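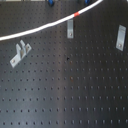

Cable routing demo at an open day: how do you stop the cable springing out of the clips?

Posted in Automation and Handling

We have an open day in August and I have been given the cable routing station to run. The task is simple on paper. An arm picks up a white cable, carries it over a perforated metal board and presses it into metal brackets screwed to the board. Visitors stand behind a rail and watch, and the cycle repeats through the afternoon.

I saw the same sort of thing on a visit to Ullska in the spring and theirs ran without a fault while we were there. Ours doesn't. The cable goes over the board in a shallow curve and will not lie down. If the first clip holds, the cable lifts out of it when the arm pulls towards the second. If I slow everything down it holds more often, but a cycle then takes more than 18 seconds a clip and people walk off.

Details, in case they matter:

Controller is a Kekotik, position control only, no force sensing at the wrist.
The cable has a red-orange band on it, and I use the band as the reference for where to grip.
Brackets are a mixture. One has two upright prongs with a gap between them, the others are plain strips with one screw visible in each.
The board is old and has a few rust spots. It is flat as far as I can measure.

I have tried a stiffer cable (worse) and taping the far end down (better, but it looks poor in front of visitors). Is this a path problem or a bracket problem? I can change either, but I can't add a force sensor before the day.

Posted by boardandbracket

pegrow_tech

Both, but start with the path.

With position control the arm has no idea how much tension is in the cable. If you move in a straight line from clip one to clip two, the length of cable between the gripper and the first clip has to match the distance exactly, and it never will. Too little slack and you pull it out of the clip. Too much and it bows upwards, and a shallow curve over the board sounds like that.

What I would do, in order:

1. Teach the insertion move as a press straight down into the gap between the prongs, square to the board, and hold for half a second before opening the gripper.

2. Regrip close to the clip after each insertion. Do not drag the cable from one end all the way through. The regrip costs a couple of seconds and is worth it.

3. Move to the next clip on a low arc with the centre of the arc at the clip you have just filled. The radius should be slightly shorter than the free length of cable. Start with 4 mm of slack and adjust from there.

4. Check the direction of approach. If a pronged bracket is set diagonally on the board and your cable runs on a different line, the cable is bent as it enters and will try to straighten. Turn the bracket until the gap follows the run of the cable. On a perforated board that is one screw and a minute's work.

The plain strips are a separate matter. A flat strip retains nothing by itself. It can guide the cable or stop it sliding sideways, but if you expect it to hold the cable down you need a bent end or a second prong. I would use the strips as guides only and put a proper pronged clip at each end of the run.

On the band: use it for the first grip only. Once the cable has been bent a few times the band will be in a different place relative to the board, and every later position taken from it carries that error.

You should get the time per clip well down without a sensor. Ours is a Biremska arm and the settings are obviously different, but the order of work is the same.

oddsocket

change the cable. we had the same thing and a softer one fixed it. also dont leave it coiled in a box overnight, it keeps the shape and you spend the morning fighting it

night_shift_lathe

Agree with most of the long reply, with one correction and some points about the day itself.

The correction: half a second of hold is short if the prongs are at all springy. I use 2 seconds. Spectators do not mind a pause when the arm is pressing on something. They do mind a pause when it is hanging in mid air.

For the visitors:

Mark the brackets you are using. On a board full of holes, people at the rail cannot tell which pieces of metal are part of the task. A numbered card beside each is enough.

Program a recovery. If the cable comes out, have the arm return to the start and try once more, then stop and wait for you. On our last open day the counter showed 964 cycles by closing, with several recoveries, and the recoveries drew more questions than the clean runs.

Keep spare cables of the same length with the band in the same place. A tired cable takes a set and your taught positions drift off.

Check the bracket screws at midday. A bracket held by a single screw will rotate a little under repeated pressing - enough to spoil the approach angle - and you will blame the path for it.

There is a write-up from the Pacheco demonstration in the downloads section with their taught points listed. Their board is larger than most, but the approach heights can be copied as they are.

boardandbracket

Thanks. I have turned the pronged bracket and put in the regrip, and the first clip now holds. The strip nearest the far end still lets the cable ride over the top, so I will swap it for a second pronged one and run it again tomorrow morning with the longer hold.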